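Reusable Bags in Distow: Do People Bring Them Back?

Student project report, Environmental Studies

Our group wanted to know how often shoppers in Distow use the cloth bags they already own. The town's grocery store, Mirkia, stopped giving out free plastic bags in August, so it seemed like a good time to look.

Method

We stood near the exit in 12 sessions and tallied 1299 shoppers. For each one we wrote down a single main bag type: cloth, paper, plastic or none. We also handed out a short survey and got 40 back. Children with an adult were not counted separately.

Results

Of the 1299 shoppers, 692 carried a cloth bag. Paper was second. The survey answers were less clear. Most people said they owned more cloth bags than they needed, and several had never washed one. The usual reason for not bringing a bag was leaving it in the car or at home – the price of a new one hardly came up.

Problems

Two of our early sessions were in heavy rain and the store was quiet. We also changed the wording of question 4 after the first surveys came back, so we left that question out. Mirkia is the only store we visited, and people may shop differently at the smaller places on the Skidedness road.

Fabric and seams
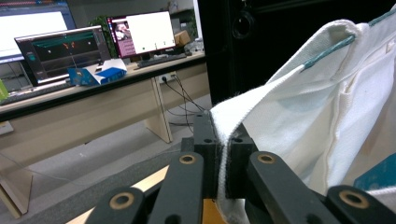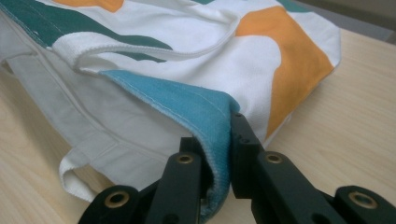 Distow, 27 November 2025

Washing is the part we would study next. We would ask owners how they wash their bags and check the seams and handles after each wash. A second store would help too.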